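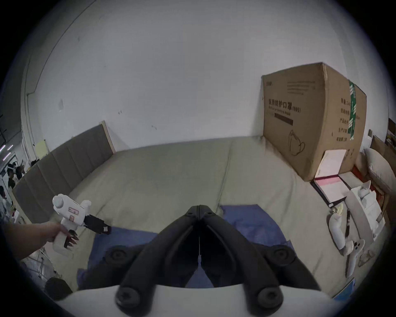 The spare bed, with the sheet on and the blue still in a heap.

I have been putting off the spare room for most of the spring. We have people staying in June, and the bed in there has been made up in the same way for so long that I had stopped seeing it. Last week I took everything off it and started again, and these are my notes, mainly so that I remember what I did with all of it.

The mattress came from Gramness when we moved into the Windoleo flat. It is a decent mattress, but it is deep, and none of our old fitted sheets would go round it. For a long time I used a flat one and tucked it in, which works until somebody turns over in the night. The greenish-grey sheet is the fix for that. It is a Biken one and cost 18 pounds, more than I like to pay for something that gets covered up. The corners stay where they are put. I would buy it again in another colour if they did one.

If you have never fitted a sheet on a bed that stands close to a wall, start with the far corners. I always start with the near ones out of laziness, then have to take them off again. Kneeling on the bed to reach the back is fine as long as you haven't smoothed the front yet.

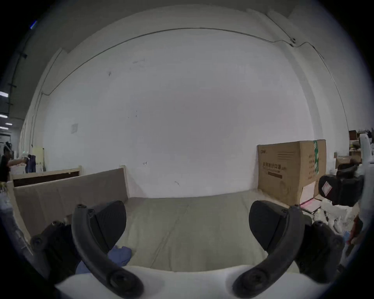
Page last changed: May 1, 2023

With all the bedding off you get a fair idea of the state of the wall. There are small dark scuffs on it, and I have tried a damp cloth and a rubber on marks like those elsewhere in the flat. The cloth did nothing and the rubber made a shiny patch. I have half a tin of white left from the hall, so I will dab them before June and hope the whites match. The cable along the top of the wall is staying, as it would mean taking down the clip and I don't want to fill the holes.

The big cardboard box against the wall needs a decision. I have told myself it could serve as a bedside table with a cloth over it. It could not. A glass of water would go straight over. Nguyen-Tran, the second-hand furniture place near the station, had a small cabinet for 13 pounds a while ago and I should have bought it then.

Now the duvet. We have two, a thin one and the big white one, and I went for the big one because the room gets no sun after midday and visitors complain of the cold sooner than they complain of the heat. It needs a long airing before it goes on a bed. I hang it over the banister for an afternoon, turn it, and leave it until the evening. Shaking it out is easier with two people, but you can do it alone if you hold it by the short side and step back as you go.
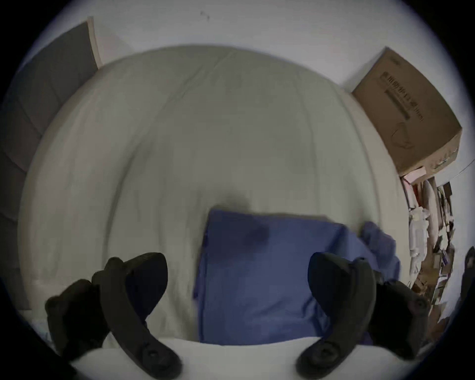
Blue on white, folded.

I like a folded bit of colour on a white bed. It makes the thing look finished, and it is less trouble than a bedspread, which only ends up on the floor. I fold in half lengthways, then in half again, and lay it flat with the straight edge towards the wall. Royal blue does show every bit of fluff, so keep a clothes brush somewhere handy. I washed all the blue things together the first time – on their own, at 30, with no softener – and have not had any trouble with the dye. 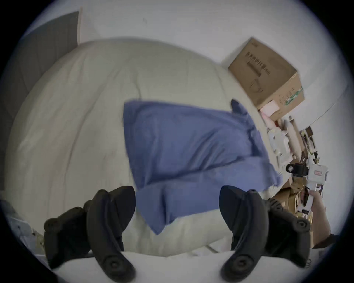

Pillows are the part I know least about. I have bought cheap ones that went flat in a month and one dear one that nobody in the house will sleep on. For the spare bed I have settled on a middling sort, and I put more thought into the cases. Cotton is what I use throughout, and I don't iron it. You can tell as much from the blue one on top of the duvet, which has creases running all over it. If that bothers you, pull the case straight while it is still damp and dry it flat. I mean to get a second blue case before June so that there is a pair. The ones I want have a 300 thread count, and I will wait for the sale.

Still to do: paint on the wall, something for the bedside, and a hook on the back of the door for dressing gowns.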